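Prorngate Recipe Timings

A table of cooking times that people wrote down, next to the cooking times it took. The two columns agree less often than you would hope.

Maintained by Wenjie Lü. Last updated Thu 29 December.

What is in it

942 rows, one per dish cooked. The recipes come from 78 home cooks who agreed to start a timer when they picked up the knife and stop it when the food was on a plate. Several of them have since told me they were happier before.

Files

timings.csv — the main table
cooks.csv — one row per cook, with kitchen type and years of experience (self-reported, so be kind)
notes.txt — free text, lightly edited for swearing

Columns in timings.csv

dish: what the cook called it. "Stew" and "the stew" are two different dishes from the same person. I asked. She was firm about it.
method: boil, fry, bake, steam, grill, or other. "Other" is mostly salads, plus one fondue.
claimed_min: minutes according to the recipe
actual_min: minutes according to the timer
prep_counted: yes if the recipe's own time includes chopping. Usually no. Onions, as far as recipe writers are concerned, grow diced.
interrupted: yes if the cook left the kitchen for more than five minutes

A note on steaming

Steamed dishes are the best behaved part of the table. The claimed and actual times sit close together, probably because there is little to do once the lid is on except wait. Dumplings and buns make up most of these rows. If the cook made the dough from scratch, the rising time is left out of actual_min and goes in notes.txt, where it can't hurt anyone.

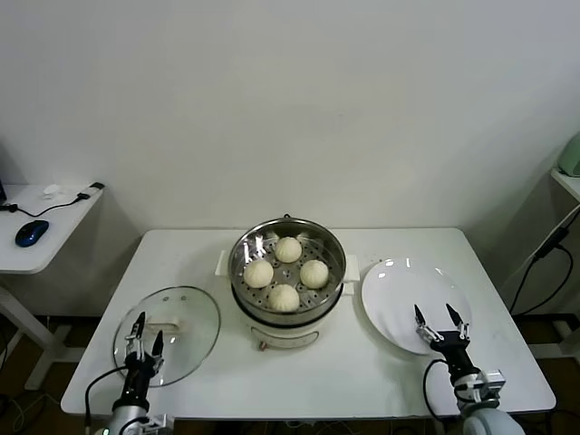

Known problems

Filled buns and plain buns share one dish code. You can't tell them apart from the outside and, for 35 of the rows, you can't tell them apart from the data either.

Preheating is a mess. Some cooks count it, some don't, and one counts half as a compromise. Filter on method = bake before you draw any conclusions about ovens, then draw them quietly.

Another 110 rows have no claimed_min at all, as the recipe said "until done." They are left blank. Please don't fill them with the mean. Somebody did that in September and got a very confident chart about pot roast.

Loading it

Any spreadsheet will open the files. The separator is a semicolon, which I regret, but changing it now would break Clevix, the little script that makes the summary tables. Text is UTF-8. Dish names contain accents, apostrophes and, in one case, a threat.

What not to use it for

Food safety. A time in this table means somebody stopped a timer, and says nothing on whether the chicken was cooked through. Don't rank the cooks, either. They know who they are.

License and fixes

Free to use and share with credit. Send corrections as a plain list of row numbers, with the old value and the new one — "row is wrong" has been tried, and I'm still looking for the row.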